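Kevmont Shared Kitchen
Counter and small appliance check, with comments
Month: June
Start: 2:10 pm
Outlets and cords were done separately and are on the Plelusov sheet.

1. Fire extinguisher by the door
OK. Gauge in the green, pin and tag in place.

2. Smoke alarm
OK. Tested with the button. Battery is due at the next check.

3. Hot water at the sink
Needs action. Reading was 254 on the old dial thermometer, which can't be right. Thermometer thrown out. Retest with the digital one from the Prirnon kit.

4. Refrigerator
OK. Door seal cleaned since last time. Shelf dates all current.

5. Floor and walkways
OK. Mat at the sink lies flat. Keep at least 2 feet clear in front of the oven door.

6. Toaster
Needs action, two points.
a) Wooden block shaped like a slice of bread standing in the left slot. Take it out before the toaster is plugged in or the lever pushed down. Nothing made of wood goes in the slots.
b) Folded terry-cloth towel draped over the rear part of the toaster. Move it to the rail. Towels stay off the toaster whether it is in use or not — this was written up in the spring too.

7. Items on the counter
Acceptable. Mugs are stacked, green on blue. Two is the limit for a stack. The cutting board is partly tucked behind the toaster and should be stored upright somewhere else. Jar and canister can stay where they are, but neither should end up against the toaster.

8. Small wooden cabinet, drawer
Comment only. A bag of Deep River chips was in a wooden drawer with a white block next to it. Find out what the block is. If it is soap or any kind of cleaner, it goes under the sink. Food and cleaning supplies are not stored together.

9. Dark metal rod and its mounting
Check by hand. Grip the rod near the flange and pull lightly. Any movement at the wood is a fail. The copper-colored rings at the collar are a matter of looks and don't count against it.

Pictures for items 9, 6 and 8, in that order:

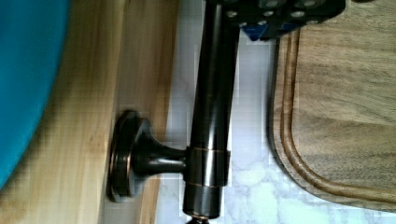
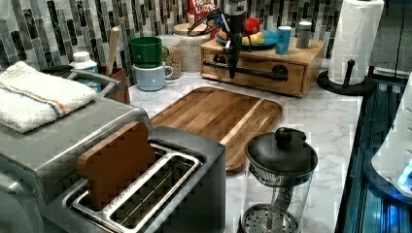
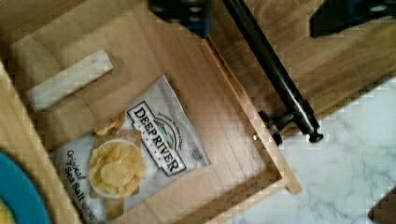
10. Follow-up
Items 3 and 6 to be closed before the kitchen is next booked. Item 8 can wait for the regular cleaning. Score for this check is 70, pass mark is the same as before. Copy to the James Street office — paper copy goes in the binder by the door.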